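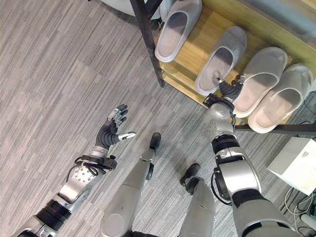
Guide de mise en service > Partie 4 > Poste accueil : rangement des chaussons

4.1 À qui s'adresse cette partie

Personnel d'accueil et d'étage du site Briltberg. Référents de service. Pas les techniciens Grarnard, qui ont leur propre dossier.

Version du 25 mai 2021. Remplace la feuille plastifiée de mars, à jeter. Les deux ne disent pas la même chose sur l'arrêt, c'est celle-ci qui compte.

Dans tout le document, « le robot » = l'humanoïde Walness affecté au poste accueil. « Ragab » = le logiciel sur la tablette du comptoir.

4.2 Ce que fait le robot, ce qu'il ne fait pas

Fait : prend les chaussons un par un, les pose sur l'étagère, les aligne, les remet droits quand un client les a laissés de travers. La prise se fait par l'ouverture, doigts dans le chausson, côté talon. C'est normal. Ne pas essayer de lui faire pincer la semelle par l'extérieur, essayé en mars, chaussons par terre.

Ne fait pas : le tri propre / sale. Le contrôle d'usure. Les pointures. Les chaussures des clients, jamais, même si un client demande. Le nettoyage de l'étagère non plus.

Tout ce qui est dans « ne fait pas » reste au personnel. Voir 4.8.

4.3 Avant le premier démarrage

Vérifier dans l'ordre :

1. Étagère en place contre le repère. Une étagère déplacée = calibration à refaire (4.5). Même de la largeur d'une main.
2. Rien qui traîne au sol entre le robot et l'étagère. Sacs, parapluies, cintres.
3. Câbles de la zone repoussés sur le côté, hors du passage des pieds. Vérifier des deux côtés de l'étagère.
4. Moquette à plat, pas de bord relevé.
5. Batterie au-dessus de 40 %. En dessous le robot accepte de démarrer mais refuse la tâche, et le message sur la tablette n'est pas clair (« contexte indisponible »).
6. Bouton d'arrêt du comptoir accessible. Pas de classeur dessus, pas de plante devant.

ATTENTION. Personne à moins d'un bras du robot pendant le démarrage. Il écarte les deux mains pour tester les doigts et le geste est rapide.

Note : la main gauche reste ouverte pendant toute la tâche quand elle ne sert pas. Elle n'attend pas qu'on lui donne quelque chose. Ne rien y déposer, ni badge, ni courrier, ni chausson.

4.4 Démarrage quotidien

1. Tablette : ouvrir Ragab, se connecter avec son propre code. Pas celui de la collègue.
2. Choisir « Accueil », puis « Chaussons ».
3. Attendre le voyant fixe. S'il clignote encore au bout de 30 secondes, voir 4.7.
4. Regarder l'étagère sur l'écran. Chaque chausson vu par le robot est entouré en vert. Un chausson non entouré n'existe pas pour lui, il risque de poser dessus.
5. Appuyer sur « Essai d'une prise ». Le robot va chercher un chausson déja rangé, le prend, le repose.
6. Si l'essai est bon, « Lancer ». Sinon « Refaire », une seule fois. Deux essais ratés, on passe en manuel et on le note.

L'essai n'est pas facultatif. Oui, ça prend du temps à l'ouverture. Le temps est compté dans la prise de poste, voir planning.

4.5 Calibration de l'étagère

À faire : après tout déplacement de l'étagère, après le grand ménage, après passage de Grarnard. Inutile chaque jour.

1. Arrêter la tâche. Ne pas éteindre le robot.
2. Vider l'étagère, sauf une paire à chaque bout.
3. Ragab, « Réglages », « Étagère », « Apprendre ».
4. S'écarter. Le robot s'approche, baisse la tête, tend le bras vers le plateau sans toucher.
5. Sur l'écran, vérifier que la ligne bleue suit bien le bord du plateau. Corriger au doigt si besoin.
6. Valider. Remettre les autres chaussons, pointe vers le mur, talon vers le robot.
7. Faire un essai de prise (4.4, étape 5).

Note : le sens des chaussons est important. Talon côté mur, le robot ne trouve pas l'ouverture et s'arrête. Il ne les retourne pas tout seul.

Note : la tige métallique de l'étagère, côté gauche, est une zone interdite dans le logiciel. Ne pas effacer cette zone. Si elle a disparu de l'écran, appeler avant de lancer quoi que ce soit.

4.6 Pendant la tâche

Le robot travaille seul mais pas sans surveillance. Quelqu'un au comptoir, toujours. Pas besoin de le fixer des yeux.

Clients : ils s'approchent. Leur demander de déposer les chaussons dans le bac de retour et de passer par la gauche. Enfants : pause immédiate, bouton jaune de la tablette, reprise quand ils sont partis. Photos permises, à distance.

Si un chausson tombe :
– robot en pause ;
– ramasser, remettre dans le bac, pas sur l'étagère ;
– reprendre.

Ne jamais tirer sur un chausson que le robot tient. La main ne lâche pas, elle serre. Bouton « Ouvrir la main » sur la tablette, attendre, puis prendre.

ATTENTION. Manches larges, foulards, cordons de badge : à rentrer avant d'entrer dans la zone. Les articulations du poignet et du coude ont des câbles et des sangles apparents, tout s'y accroche.

Arrêt d'urgence = bouton rouge du comptoir. Le robot se bloque debout. Il ne s'assoit pas, il ne se range pas. Ne pas le pousser. Baliser, appeler l'assistance, accueillir les clients de l'autre côté du comptoir en attendant.

4.7 Messages courants

« Voyant clignotant, pas de liaison » : la tablette a perdu le réseau. Fermer Ragab, rouvrir. Toujours rien : passer en manuel.

« Objet inconnu sur plateau » : un gant, un ticket, une chaussure de client. Enlever, relancer.

« Prise incertaine » : chausson écrasé ou ouverture fermée. Redonner la forme à la main. Si c'est toujours le même, l'écarter du stock.

« Appui instable » : regarder sous les pieds du robot. Souvent un câble. Pause avant de toucher.

« Contexte indisponible » : batterie. Voir 4.3.

« Entretien main droite » : compteur arrivé à 2000 prises. Le robot finit sa journée normalement, mais prévenir Grarnard le jour même. Ne pas remettre le compteur à zéro soi-même. C'est possible dans le menu, on le sait, ne pas le faire.

Tout autre message : recopier le texte exact dans le cahier. « Il a bugué » ne sert à rien à personne.

4.8 Ce qui change au poste

Section ajoutée suite aux questions des équipes. À lire par tout le monde, y compris les extras.

Avant, l'accueil rangeait les chaussons entre deux clients, accroupi, toute la journée. Les jours pleins, 300 paires. C'est cette partie qui part au robot. Le reste demeure, et il y a du nouveau en plus.

Enlevé de la fiche de poste :
– rangement sur étagère basse ;
– alignement en cours de journée.

Gardé :
– tri propre / sale, contrôle d'usure, appariement des pointures ;
– remise des chaussons en main propre à qui le souhaite. Certains clients n'aiment pas se servir devant le robot. On ne discute pas, on les sert.

Ajouté :
– démarrage et essai du matin ;
– surveillance depuis le comptoir ;
– cahier du robot, une ligne par incident.

L'effectif du poste ne bouge pas jusqu'à la fin de la période d'essai. Après, réunion, et le planning sera rediscuté avec les équipes avant d'être affiché. Ce guide ne peut pas en dire plus.

Ragab enregistre les arrêts et les reprises avec le code de la personne connectée. Sert à retrouver un incident. Ne sert pas à comparer les gens entre eux, c'est écrit dans la note de service, demander une copie au référent si vous ne l'avez pas eue. D'où l'importance de se connecter avec son code et de se déconnecter en partant.

Droit d'arrêter : n'importe qui, n'importe quand, sans demander. Un arrêt pour rien n'est pas une faute. Un doute suffit.

Personne n'est obligé de tenir le poste robot avant la formation. Si on vous y met quand même, dites-le au référent, vous passez en manuel.

4.9 Passage en manuel

1. Pause, puis « Fin de tâche ».
2. Attendre que le robot ait reposé ce qu'il tient et baissé les bras.
3. « Retour au socle ». Dégager le passage.
4. Afficher le carton « Rangement par le personnel » sur le comptoir.
5. Ranger comme avant. Tabouret bas dans le placard, s'en servir, ne pas rester accroupi.
6. Noter l'heure et la raison dans le cahier.

Le manuel n'est pas un mode de secours honteux. On y passe aussi pour les groupes, quand l'entrée est trop pleine.

Remarque : en manuel, garder quand même le sens des chaussons (talon vers soi). Sinon tout est à retourner à la reprise.

4.10 Fin de journée

1. Vider le bac de retour. Le robot ne le signale pas s'il reste un chausson au fond.
2. « Fin de tâche », « Retour au socle ».
3. Vérifier que la charge a commencé (icône éclair).
4. Essuyer les doigts du robot, chiffon sec uniquement. Pas de produit, pas de lingette, pas d'eau. Peluches dans les phalanges : pinceau, tiroir du comptoir.
5. Se déconnecter de Ragab.
6. Tablette sur son chargeur, face vers le mur.

ATTENTION. Ménage du soir : l'aspirateur passe autour de l'étagère, on ne la pousse pas. Si elle a bougé, laisser un mot sur la tablette pour que l'équipe du matin fasse la calibartion avant l'ouverture.

Suite : partie 5, Bac de retour et linge.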